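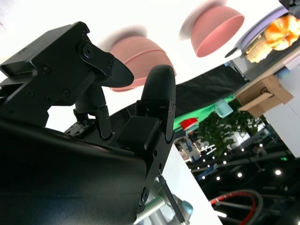
How long do you let the Nimthorpe settle before you plug it in?

Two hours, standing upright, every time. I know the cord is right there and the kitchen is full of melting groceries, but I leave it alone and go have a sandwich. If it rode home on its side, I give it overnight.

Setting up your chest freezer, part 2: first power-up

1. Pick the spot. Mine lives in the garage against the inside wall, with a hand's width of air on every side.

2. Turn the little front feet until the lid closes by itself from halfway. I use a marble on the lid to check for level – cheap and very satisfying!

3. Wipe the inside with warm water and a spoonful of baking soda, then dry it well. New freezers smell like new freezers, and so will your peas.

4. Plug it straight into the wall. No power strips, no extension cords.

CAUTION: Don't share the outlet with anything hungry. I once had a 1,475 watt heater on the same circuit, tripped the breaker in the night and lost a whole batch of June strawberries.

5. Set the dial to the coldest mark and shut the lid. Leave it shut until the thermometer inside reads zero Fahrenheit.
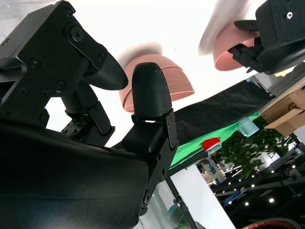 Vilém Hrnčiar wrote in to say that he puts a jug of water in at step 5 and waits for it to freeze solid before he loads any food, and he'd like that added to the guide. Consider it added, Vilém – just leave some room at the top of the jug.

6. Load a little at a time, with the warm packages against the walls and space between them. Turn the dial back to the middle the next day.

Note: The basket hangs from the rim. If the lid won't seal, check that the basket handles are folded down.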